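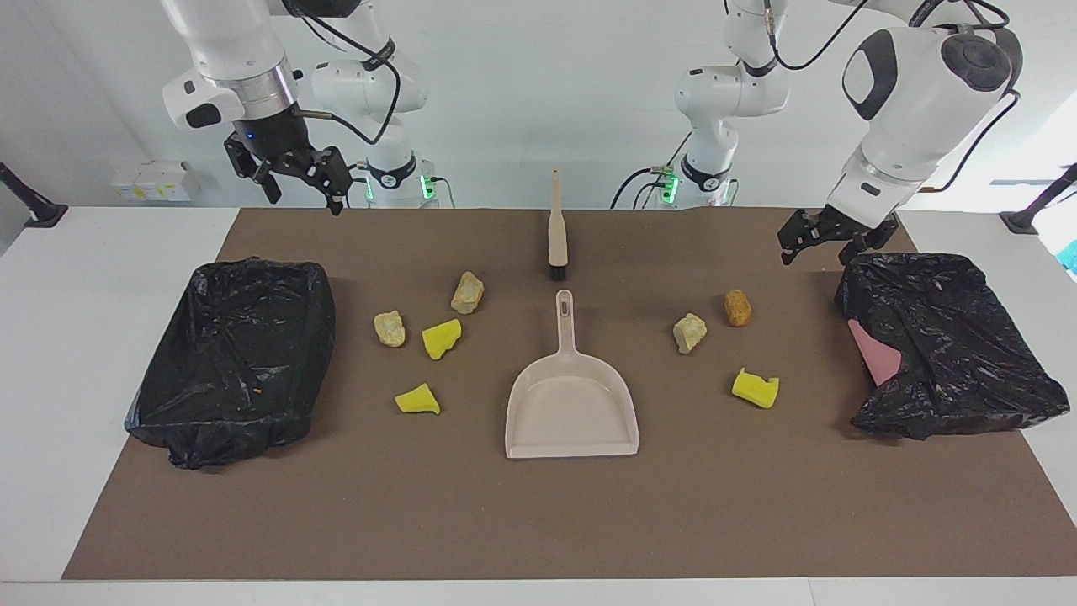

Kullthorpe Robotics Club – Pre-Session Inspection Checklist
Student project: two-arm sweeping and sorting task
Location: Floddale Building, Room 15
Date of inspection: Tuesday, August 30, 2022
Inspected by: Natsumi Oda
Student lead: Ha-rang Cho

Section A. Work surface

A1. Mat lies flat, with no raised edges.
Satisfactory.

A2. Dustpan and brush set at the middle of the mat before the start.
Satisfactory. Students are reminded that the dustpan handle points towards the arm bases.

A3. Stones and sponge pieces placed on both sides of the dustpan.
Satisfactory. Stones that shed grit are to be replaced.

A4. Bin liners fitted at both ends of the mat.
Action required. The liners are crumpled and the right-hand one is badly bunched. A gripper finger could catch in the plastic. Liners are to be pulled tight and folded under the rim.

Section B. Arms and cables

B1. Cables at the wrists have enough slack for full travel.
Satisfactory. To be checked again after any change to the arm programme.

B2. Indicator lights at both bases show green before any movement.
Satisfactory.

B3. Grippers start clear of bins and liners.
Action required. The gripper on the right rests too close to the liner. The start position is to be raised and saved again.

B4. Emergency stop tested by the student lead.
Satisfactory – tested twice, under asset number 263.

Section C. People

C1. No hands over the mat while the arms are powered.
Noted. One student was spoken to in June and the rule has been kept since.

C2. Induction form signed by all members present.
One form outstanding (D'Souza). This member may observe only.

Items A4 and B3 must be cleared before the next timed run. Corrections are to be entered in the log under reference 1683 and initialled by the student lead.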